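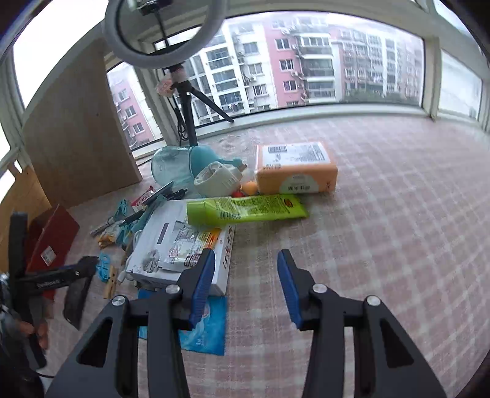
Sorting by Hand, Sorting by Machine: What Changed for the Workers at Filari

Final report, workplace studies project
Submitted Jul 17, 2019

1. Why we picked this site

Filari is a returns center. People send back things they bought online, and the workers open the bags, decide what each thing is, and put it where it belongs. Kitchen goods, toys, snacks, small tools and packets of all kinds come in mixed together. In April the company started a trial of the Silport system, in which workers pick things up with hand-held grippers so that a robot arm can later be taught to do the same picking. The sales material promised "relief from repetitive work." Our group wanted to know whether the workers felt relieved.

We talked to 17 people on two shifts and watched the work on four visits. We were not allowed to see the contract with the supplier, Buveck, so everything about cost in this report comes from the site manager and we could not check it.

2. What the job is now

Before the trial a sorter used both hands and mostly did not look at them. One woman told us she could tell a tube of cream from a tube of glue by squeezing it while she read the label on something else. With the gripper she has two stiff fingers with rubber pads, and she has to line them up with the object before she closes them. Boxes are easy. Soft packets slide or fold. Anything small and flat on a rug or a carpet is hard, and several people admitted they nudge it against a box first, which the instructions say not to do.

The work is still repetitive. It is the same motion as before, done slower and with more weight on the wrist. The manager said the slower pace was temporary. The workers had heard that at the start of the trial too.

3. The numbers we were given

The target is 60 good recordings per person per shift. A recording is thrown out if the worker hesitates too long, drops the object, or blocks the camera. During the week we asked about, the trial group turned in 1067 recordings that passed. We asked how many were rejected and were told that this was "not tracked at site level." We find that hard to believe, as the workers get a message on their phones each time one fails.

Pay did not change. The old bonus was based on items sorted, and it was replaced by a flat amount during the trial. Of the people we talked to, the fast sorters lost money by this and the new hires gained a little.

4. Skill, and who owns it

Gebremichael, the training firm that ran the first sessions, calls the workers "teachers" in its handouts. Most of them laughed at the word. A teacher knows what the class is for. When we asked what the recordings would be used for, we got four different answers on one shift, including from a team lead.

Two people did like the new work. They said it was quieter than the line, and that they could stop between recordings without a light going on over their station. We think this should be taken seriously, but it is a benefit of leaving the line and could have been offered without any robot.

5. Problems with our study

The company chose which shifts we could visit. We had no control group. One of our interviews was done with a supervisor in the room, and we left it out of section 3. We also never saw the robot arm sort anything, because it was not at the site yet.

6. What we would ask next

Will the sorters be kept on when the arm arrives, and in what job? The manager's answer was that staffing would be "reviewed." We would also like to see the rejected recordings and any reports of wrist pain from before and after April. We sent both requests in writing and had no reply by the time this report was due.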